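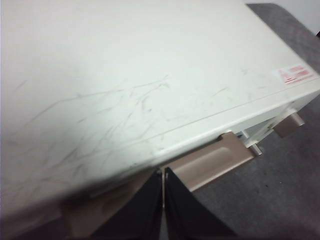
The top of the old white cabinet, scuffs and all. That long bent scratch is my favorite.

Hello again! I promised news of the back room once we'd made a start on it, and I've been slow (sorry, Sigrún), but I'm finally sitting down with a cup of coffee. If you're new, the back room is where all our seasonal bits, play food, craft leftovers and hand-me-down furniture end up, and since August I've been going through it shelf by shelf and deciding what stays.

The white unit was going to be painted. I had the color picked out and everything! Then Tanner Fehr came by, ran his hand over the metal and told me to leave it alone, and I've come around to his side. I like a surface that looks used. The little sticker with the red printing is staying put too, because I know exactly what happens when I start peeling things at 8 at night.

Next come the small things, and I got completely sidetracked by those. I have a weakness for toy vegetables. Sigrún Vídalín gave me two bags of them when her kids moved on to bigger and louder toys, and I've been sorting them onto plates by season (yes, really) before they go into the bins. The fall stuff is the cheeriest by a mile, all that orange! The summer stuff is mostly tomatoes and one very sad ear of corn, so I'm keeping my eyes open at yard sales.

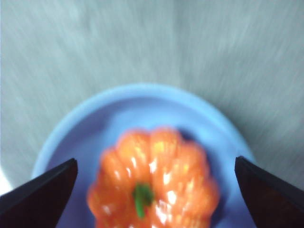 How do you clean old plastic play food?
A bowl of warm water with a squirt of dish soap does it for most pieces, plus a soft toothbrush for the grooves. Let everything dry on a towel overnight before you put it away, and don't soak anything with a seam or a hole in it, as the water gets inside and stays there.

I still have the ribbon drawer and the whole bottom shelf to get through, so there'll be another batch when I've found the floor again. If anybody near Norðdahl wants a box of glass jars with lids, leave me a comment and I'll set it aside for you.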